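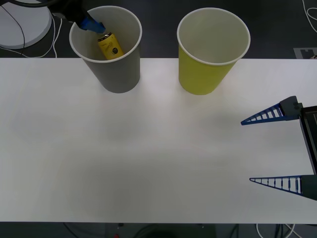 Brulport Paper Cups, Gray and Yellow

Sold in sleeves, in one color or mixed. Code 324 for gray, 324Y for yellow.

I've been selling paper cups out of the shop for years and these two colors are the ones I keep taking home for myself. Both have a white rim, and they're wider at the top than at the base, so they come out of the sleeve one at a time if you give the bottom one a little twist. (If two stick together, squeeze gently near the rim. Don't yank!)

We started with just the gray. Sharada Rajan, who does our ordering, talked me into the yellow in July and I grumbled about it, and then the first carton was gone by Thursday. So okay, she wins. The yellow is a real cheerful yellow with a pale gray inside, and next to the gray one on a white table it looks great, even with nothing else set out yet.

People use them for drinks, obviously, but I also like them as holders. A can can sit right down inside the gray one, leaning a little against the wall, with the shiny top easy to get at. Yellow can in a gray cup is my favorite combination, and I'll do a whole table that way for a birthday. They're good for pencils too, and for popcorn if you don't mind refilling.

How they come:
Sleeve of 100, all gray
Sleeve of 100, all yellow
Mixed sleeve of 100, half and half
Carton of 800, any mix of full sleeves
Carton of 2000, one color only, ask first

A few things people write in about. No, we don't sell lids for these, and the lids from the Trorkine line don't fit, I've tried. Please keep them out of the microwave. Store the sleeves standing up somewhere dry, and fold the plastic over the open end or the top cup gets dusty.

If you want to see the colors before buying a carton, email Ah-rin Yeom at the shop and she'll mail you one of each. Screens make the yellow look all kinds of ways, so for a party where it has to match the napkins I'd really do that first.

Mixed sleeves go out the next morning. Solid yellow is sometimes a few days behind, check the note by the cart button.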